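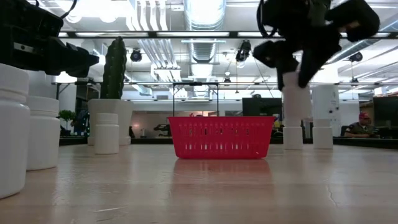 Markatstead Learner Spanish Corpus

Version 2, released in July

Summary

A collection of short written answers by adult learners of Spanish, with corrections from teachers. The answers come from evening classes at the Markatstead language school. The set is meant for people who build or test grammar checkers, level-placement tools and practice exercises. It covers Spanish as a second language only, and all learners in the set list English as their first language.

Contents

The release holds 334 texts in one tab-separated file, texts.tsv. Teacher corrections are in corrections.tsv and join to the texts on text_id. The file prompts.txt has the 40 writing prompts in the order they were given out. Learners could skip prompts, so counts per prompt are uneven. Prompts on food and family drew the most answers, prompts on the news the fewest.

Fields in texts.tsv

text_id: string, unique
learner_id: string, random, stable across versions
prompt_id: integer, matches the line number in prompts.txt
level: A2, B1 or B2, set by the school's own placement test
body: the text as written, UTF-8, line breaks replaced by \n
timed: yes or no

Fields in corrections.tsv

text_id: string
start, end: character offsets into body, end not included
type: see Error types
suggestion: corrected wording, empty if the span should be deleted
teacher: initials

Error types

AGR: gender or number agreement
VERB: tense, mood or person
SERESTAR: choice between ser and estar
PREP: preposition, including por and para
PRON: pronoun choice or position
LEX: wrong word, false friend, English word left in place
ORTH: spelling, accent marks, opening question and exclamation marks
OTHER: anything else

A missing accent that changes the verb form (hablo for habló) is tagged VERB when the context calls for the other tense, and ORTH otherwise. Version 1 tagged all of these ORTH. Scores on the two versions should not be compared.

How the corrections were made

Malsha Pramanik and Zbigniew Piątek each corrected the full set without seeing the other's work. Ingrid Pennington settled the spans on which they differed. Only the settled version is included. Teachers were told to change as little as possible and to leave odd but correct phrasing alone. Regional usage was accepted, including vos forms and the use of ustedes throughout.

Privacy

Learners signed a release form before their texts were added. Names of people, street addresses and phone numbers were replaced by hand with [NAME], [ADDRESS] and [PHONE]. City and country names were kept. To have a text removed, write to Beatrice Massawe at the school office with the learner_id printed on the form.

Known problems

Offsets count Unicode code points. Tools that count bytes will land in the wrong place after the first accented letter.
B2 is thin, and most B2 texts are by the same 3 learners. Split by learner_id when making a test set.
Some timed texts stop in the middle of a sentence. They were left that way, and the missing ending is not marked as an error.
The type OTHER was used more freely by one teacher than the other in the early prompts.

Loading

The Hurkach reader script opens both files and checks that every offset falls inside its text:

python hurkach.py --texts texts.tsv --corrections corrections.tsv

It needs no packages outside the standard library. Add --level B1 to load a single level.

License and contact

Free for teaching and research. Commercial use requires written permission from the school. Report errors in the data to Zbigniew Pietrzak and include the text_id and the offsets.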